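Home | Forums | Workbench and Tools | New posts | Search | Log in

Butcher-block top for a hobby bench - oil, or leave it bare?

**tulow_bench**
Hello everyone. I have a butcher-block top since October and I still did not decide what to put on it. It is light wood, glued from strips, bought from the clearance corner at Lulton. I paid 182 for the top and the legs together, and I think this was a fair price.

I use it for small work. Printed parts, cleaning the holes, a little soldering, sometimes only coffee and a notebook. My father always said that a bench without oil is a bench that drinks everything, but my neighbor has the same top bare for years and it looks fine to me. What do you do with yours? I would like to hear from people who print and finish parts on wood, and less from people who cut dovetails (I respect you very much, but my bench has a different life).

**gidey_shed**
Oil. Two thin coats, one day between them, wipe off everything that does not go in. Then one more coat when it begins to look dry. I would not use varnish. Varnish is nice until the first scratch, and then you must sand the whole top to repair one corner.

**Citlali Bermúdez**
I disagree a little with gidey. For printed parts I keep mine bare, and I am happy with it. When I put oil on my old bench, I was too impatient and the parts picked up oil from the surface. After that the paint did not hold on them. Maybe it was my mistake with the waiting time, but I did not want to repeat it.

Bare wood gets stains, yes. I sand lightly by hand, 5 minutes, finished.

**gidey_shed**
It was the waiting time. With a full week of drying you will not have this problem.

**Citlali Bermúdez**
A full week without my bench is also a problem :)

**avgate31**
Why does everybody put parts directly on the wood? I use a cutting mat for everything dirty. The wood is for leaning on. Then it is not important if it has oil or not.

**tulow_bench**
@avgate31 I had a mat. It is good for cutting, but I work on the full width and the mat is always under the wrong thing. Also I like how the wood looks, I will not lie.

@Citlali what grit do you use? And do you go along the strips?

**Citlali Bermúdez**
180, always along the strips. If you go across you see the lines later when the light comes from the side. I learned this on the front edge, which I now hide with a clamp.

**Tsehay Mekonnen**
I can give one more opinion, because I tried both. My bench is in two parts. The left part has hard wax oil, the right part is bare. After two winters, the left part is easier to clean from glue and the right part is better for holding small things, because they do not slide so much. If I must choose only one, I would choose hard wax oil, but the matte kind. The shiny one reflects the lamp and my eyes get tired.

One thing more important than the finish: oil or wax the underside too, if you do the top. A friend did only the top and the board became a little like a boat.

**gidey_shed**
Yes to the underside. I forgot to write it. And please do not leave the oily cloths in a ball in the trash. Spread them flat outside until they are dry, they can heat up and burn.

**avgate31**
I still say mat. But the advice about the cloths is good.

**tulow_bench**
Thank you Tsehay, the comparison is very useful. I did not think about small things sliding. My top is flat but the room is dry in winter, so I will do the underside for sure.

I think I will try the matte hard wax on one end only, around 50 centimeters, and leave the rest bare until spring. I must first clear everything away, and this is maybe the hardest part of the job. Every evening I put the bench in order and the next day it has new things on it. At the moment I have the green printed disc there, the one with the big hole in the center and the small holes around it, and also a blue hand tool that should live in the drawer.

**Citlali Bermúdez**
Test first on the underside, in a corner. Light wood can turn more yellow than you expect, and this you cannot undo without much sanding.

**tulow_bench**
Good idea, I will do it on Tuesday evening and write again when I know the color. If it becomes too yellow, I stay with bare wood and your 180 paper.

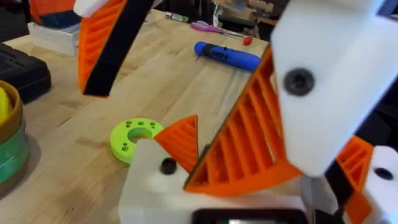 And if somebody has the same top from Lulton, please write which finish you used and how it looks now.

31 comments | 2 shares

Related topics
Glue drops on a wax finish - how to remove them?
Bench height for sitting and standing
Drawer under the bench or cabinet beside it?
Which lamp for small parts?
My board is bending in winter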